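Robotics club takes on the dish rack, showcase set for Sunday

Posted in School & Community

FAIRCLOUGH - The robotics club at Fairclough High has spent most of the spring on one chore. Bowls. Getting them off the floor of a booth and into a dish rack, with two robot arms, no human hands allowed once the run starts.

The club shows the project to the public Sunday in the school's east gym. Doors at 1 p.m., first run at 1:30. Free, enter by the parking lot side, the front doors will be locked.

"People hear robots and they think fighting robots," said Jonatan Nyberg, who teaches physics and has run the club for 8 years. "Then they watch an arm try to pick up a cereal bowl and go very quiet."

The club has 13 members this year, a mix of freshman through seniors. Biggest group since it started. They meet after school in the old drafting room behind the wood shop, and lately on weekends too. The project is called Bato. Several students were asked what it stands for, got several answers.

The task goes like this. Bowls get set out on the booth floor in front of a black wire rack. Both arms sit on a rail along the front edge. Students start the program and step back. The bowls have to end up in the rack, standing in the slots, and stay there when the arms pull away. A bowl that rolls back out doesn't count.
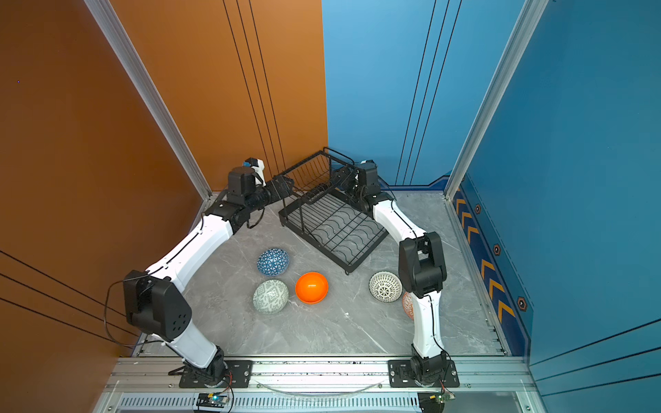 Last year's club did blocks. Foam ones, square, easy to grab from any side. Nyberg said the switch to dishes was voted on in the fall and he voted against it.

"I thought it was too hard. I still think it's kind of too hard," he said. "They outvoted me by a lot."

Bowls are a pain for a gripper with two fingers, members said. The sides curve. The rim is the only good place to pinch and if the bowl is face down the rim is flat on the floor. So part of the year went to just that, tipping a bowl onto its side so there's an edge to work with.

Junior Priya, who handles most of the left arm programming, said she practiced at home with salad tongs.

"Two pairs of tongs, one in each hand, and the kitchen floor," she said. "My mom has a video. It's not great."

The students train the arms by doing the motions themselves first, using a set of hand controls, over and over. The program then tries to copy what it learned from those runs. The club set a goal of 200 good practice runs before the showcase and hit it two weeks ago. Each run gets logged in a spreadsheet with who drove, which bowls, where they started and a column just called "what went wrong."

Top entry in that column is "slipped." Second is "hit rack."

Small cameras on the wrists help the program see what the grippers are close to, and another view takes in the whole booth. The students found out in winter that the late sun coming in the drafting room windows threw everything off, runs that worked at 3 p.m. failed at 4. Black paper went up over the windows. It is still up. The wood shop class has complained, the two rooms share a hallway and it's now pretty dark in there.
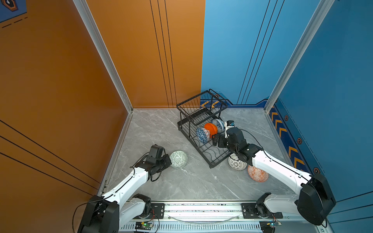
Money was the other problem. The school's club budget covered some of the parts. Planow, the machine shop out on the county road, gave the club scrap rail and a Saturday of help cutting it. The rest came from a bake sale and a car wash that got rained out and then held again. Nyberg said the club is square for the year, nothing owed.

Families gave dishes. A box by the front office filled up in a few days, a lot more than anyone needed, and it included several mugs and one gravy boat. The club picked bowls that didn't look alike on purpose. Plain ones, patterned ones. The thinking is a program that has only ever seen one kind of bowl will only ever know one kind of bowl.

The extras go back out on a table Sunday. If you gave something and want it back, come get it.

Not every practice goes well. At a session last week the program sat through a long stretch of bad runs, arms stopping short, then a software restart, then pizza. Senior Marcus said the group has gotten used to it.

"You fix one thing and the thing you fixed last week breaks," he said. "We had a whole week where the right arm was perfect and the left arm would just not go down far enough. Same code! Turned out one number was typed wrong. One number."

He is going into a two-year program in machine repair in the fall and said the club is the reason why.

Timing is the piece they're still fighting with. The two arms share one rack, and for a while they would both head for the same slot and have to be stopped. There's a big red button for that. Freshmen are given the button, it's a job, they take turns. Now the arms mostly take their own side. Mostly.
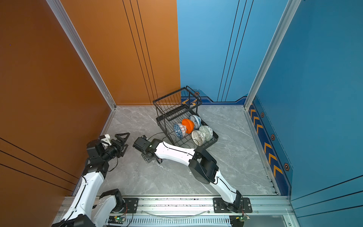 The club's rules say a full run is every bowl in the rack with no one touching anything. First one came on a weeknight with only a few members still in the room. There was yelling, according to the night custodian, who came in to check. He has since been to two practices to watch.

Since then the program gets a full run more often than not, students said, though they wouldn't give a percentage for print. "We'll jinx it," Priya said.

Scores for Sunday will be kept the same way as at the regional meet, up to 100 points a run. Points for each bowl racked, points off for drops, points off for bumping the rack out of place. Extra for finishing under time. Three runs, best one counts. Parents and little kids will be allowed to set out the bowls between runs, which Nyberg said is the part that scares him.

"A six year old will stack them. I know it. We never trained on stacked," he said.

The regional meet itself is in June, over at the Firura center. Last year Fairclough finished in the middle of the pack with the foam blocks. Only one other school in the region has signed up for the household chores division so far, a team doing laundry folding. The two clubs have been trading emails, tips mostly, and a few jokes about who got the worse deal.

After June the booth comes down for the summer. The drafting room is getting new floors. Nyberg wants to store everything in one piece but the booth won't fit out of the door without taking the walls off, so the plan is to take the walls off. Students will label the wires first. They did not label the wires last time.

Next year's chore hasn't been picked. Cups have been brought up, so has silverware, and somebody wrote "make a sandwich" on the whiteboard and got some votes. Forks scare everyone, Marcus said. Too thin.

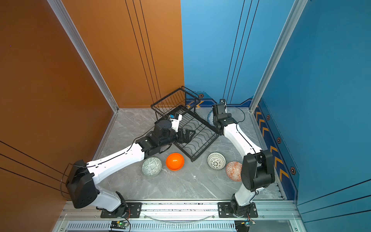
The club's robot arms at work on the rack during a practice run at Fairclough High.

The public can try the hand controls Sunday after the last run, ages 8 and up, sign-up sheet at the door. Younger kids can use the foam blocks table. Lunch for sale from the band boosters, cash only, they don't have the card reader that day.

Students going into ninth grade who want to join in the fall can talk to Nyberg at the showcase or leave a name at the front office. No experience needed. The club does ask for a parent signature and closed toe shoes.

Also looking for: a shop vac in working order, extension cords (the heavy kind), and someone with a pickup who can help move the booth to the meet and back. Call the school office and ask for the robotics club, messages get passed along at lunch.

Parking is in the east lot. The north lot is closed for striping thru the weekend.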